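Section 4 - Running the walking demo on open day

Read all of this before visitors come up. Changes since January are in here, so don't go off the old sheet. Anything missing, ask Kerstin Hinrichs or Lino Palumbo.

4.1 Before the doors open

1. Sweep the floor, whole room. Grit gets under the feet and the robot will skate on it.
2. Walk the power cable from end to end with your hand. Kinks, nicks, tape coming off - stop and tell Lino.
3. Look up. Overhead cables must have slack at both ends of the walking path. Not so much that they drop past the shoulders.
4. Push chairs out to the hall. Bags too.
5. Log in on the Nilero laptop, load profile 3009. Check the name on screen says Matidum walk, not Matidum stairs. Easy to mix up, they sit next to eachother in the list.
6. Battery on the stop remote. Change it if it's under 60 per cent.

NOTE: The stop remote stays in one person's hand for the entire demo. Not on the desk, not in a pocket.

4.2 Walking up to the desk

1. Stand the robot with its back to the door, facing the desk.
2. Call out "walking" so the group hears it.
3. Press Start once. Wait. It takes a few seconds to settle its weight, pressing twice cancels.
4. Let it take the first step before you talk over it. People want to listen to the motors.
5. Follow on the cable side, one arm's length back. Keep the floor cable behind the heels. 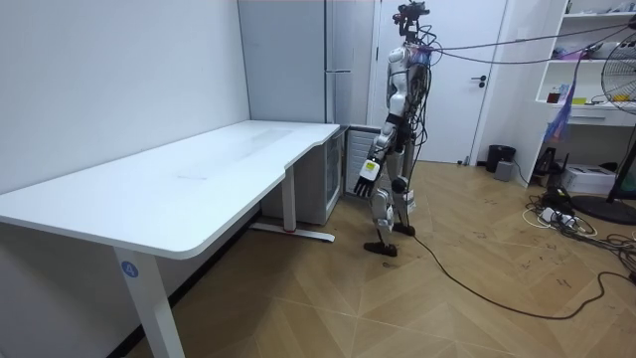

Fig. 4-1. Mid-stride toward the desk, power cable trailing behind.

6. When it stops at the desk, press Hold. Light on the remote goes solid.
7. Now questions. Visitors may come as far as the tape in the doorway and no farther.

CAUTION: Never step over the floor cable while the robot is walking. Go around, or wait for Hold.

CAUTION: Hands stay off the fingers, even on Hold. The grip can close when the program changes. Jozef Mertens has the bruise.

4.3 Speed and timing

Walk speed is set at 38 on the slider. Leave it there for groups. You can go up to 70 for the Vogler people on their own visit, but only with Rüdiger Haberkorn in the room and the path clear both ways.

One walk per group, then a rest. Check the knee temperatures on the laptop between groups. If either one shows amber, skip a group and let Pankaj Vashisht do the slides in the meantime. He knows.

4.4 If it stumbles

1. Press Stop. Don't grab it.
2. Move visitors back into the hall.
3. Wait for the joints to go slack, then take the weight with two people, one each side at the hips.
4. Write the time and the profile number in the Darnville log. Do it right then, you'll forget other wise.
5. Restart from 4.2 step 1. Two stumbles in one day and the demo is off, use the video.

4.5 Closing up

Hold, then Park, then power off at the wall, in that order. Laptop on charge. Remote back in the labelled drawer. Sign the sheet.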